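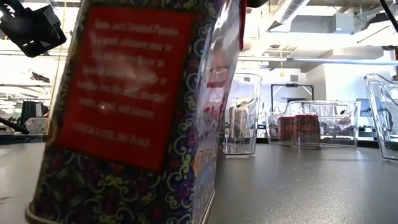

Reading time: 3 minutes

Most of the effort in teaching a robot to tidy a table goes into the examples. That was the message from the data lead of the Plisel project at Brandham, who met us in November to discuss how the group gathers demonstrations for its learning system and what it has chosen to leave out.

Plisel is run jointly by Brandham and the engineering firm Usum. Its aim is modest: a pair of arms that can sort small household goods into open bins without being programmed for each item. The system learns from recorded sessions in which a trained operator guides the arms through the task.

"A recording is only useful if the operator did something worth copying," the data lead said. "We had people who were very quick and people who were very careful, and in the first months we kept everything. The learning system then produced a mixture of the two, and it was neither quick nor careful."

The group now holds 3,000 recordings. A further 593 have been set aside. These are kept in a separate store and are not used for training, although the data lead was reluctant to call them failures. Many show a task completed correctly but with a long pause in the middle, while the operator decided which arm to use.

"The pause is perfectly sensible for a person," the data lead said. "The system has no access to what the person was thinking. It sees an arm that stops above a bin, and it learns to stop above a bin."

Groceries were chosen for the current round of work. Spice tins and small containers are cheap and easily replaced, and they come in enough shapes to be a fair test. Shiny surfaces and clear plastic are a known difficulty for cameras, and the group made a deliberate decision to include both.
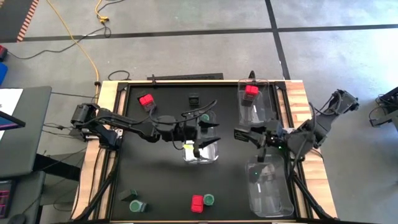

"We could have bought matt grey boxes and had better results by the summer," the data lead said. "Our partners at Usum asked, quite reasonably, what we would do when somebody put a jar in front of it."

The layout of the table is changed between recordings. Operators are given a written card stating which items to use, but the card does not say where to put them. An earlier version did, and the group found that operators followed it so faithfully that the same few arrangements appeared again and again. The present instruction is simply to set the items down without lining them up.

Each recording is then checked by 2 reviewers, working separately. They mark the moment at which an item is grasped and the moment at which it is released, and they add a short written note. Where the reviewers disagree, the recording goes back into the queue. The software used for this, known within the group as Mishra, was written for an older project and has been adapted several times. The data lead described it as "reliable, and not much loved".

Asked whether mistakes should be removed, the data lead gave a qualified answer. An item that slips and is picked up again is kept, provided the recovery is clean. "If the system never sees a dropped tin, it has no idea what to do about one. We did remove them at first - I would say that was our most expensive error, as those sessions had to be recorded again."

Operators work in short shifts with a break between them. The group had noticed that recordings made late in a long shift were more often set aside, and the length of the shift was reduced accordingly. Fewer recordings are made in a day as a result, and the data lead regards this as acceptable.

There are no plans to publish the full collection at present. A smaller selection, with the reviewers' notes attached, is being prepared for other research groups, and the terms on which it will be shared are still under discussion between Brandham and Usum.

The next round will add soft packets and bags, which change shape when held. "We have tried a few informally," the data lead said. "The operators find them awkward, so I expect the system will as well. We shall need to write a new card."

December 2022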